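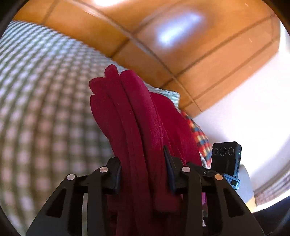 Est-ce qu'il faut vraiment plier un tissu épais avant de le ranger, ou peut-on le laisser en gros plis souples ? La question revient à chaque session de l'atelier Plenia, et je la reprends volontiers — elle nous occupera une bonne partie de la séance 8.

Pour un tissu rouge sombre ou magenta, au bord un peu duveteux, je conseille les longs plis verticaux, sans trop serrer. Le pli garde son arrondi, et la lumière y fait voir tout de suite les petites peluches claires, qu'on enlève à la brosse douce, toujours dans le même sens (prenez votre temps, vraiment).

À préparer pour la séance 9 :
Un tissu épais de chez vous, la couleur importe peu.
Une brosse souple.
La fiche Pavedo, pages 1 à 20, que vous avez reçue en septembre.

Nous comparerons le pli roulé et le pli debout, puis chacun essaiera les deux sur sa propre étoffe — et apportez aussi vos ratés, ils me sont très utiles !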